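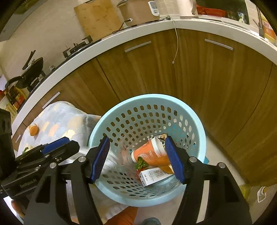

# Chapter 4. What the Kitchen Throws Away

Every kitchen has a basket, a bin or a bag where the day's leftovers end. Most of us look at it only when it is full. In this chapter we will look at it earlier, as a record of how a household cooks, eats and shops.

A paper cup, a small carton, a piece of wrapper and the end of a green vegetable often lie together in the same basket. They do not belong together for long. The vegetable can become compost within one season. The carton can be recycled if it is clean and dry. The cup is more difficult, as many paper cups have a thin plastic lining inside.

In May, Lakshmi Thomas and Harish Kotian asked families in the town of Istosham to weigh their kitchen waste for 2 weeks. One family recorded 1211 grams of peels and stems in the first week and 1070 grams in the second. They had changed only one habit: the peels went into a separate bowl, where everybody could see them.

After reading this chapter, you should be able to sort common kitchen waste and choose a container for each kind. Before you continue, write down what you threw away at your last meal. Keep the list, as you will need it in Section 4.2.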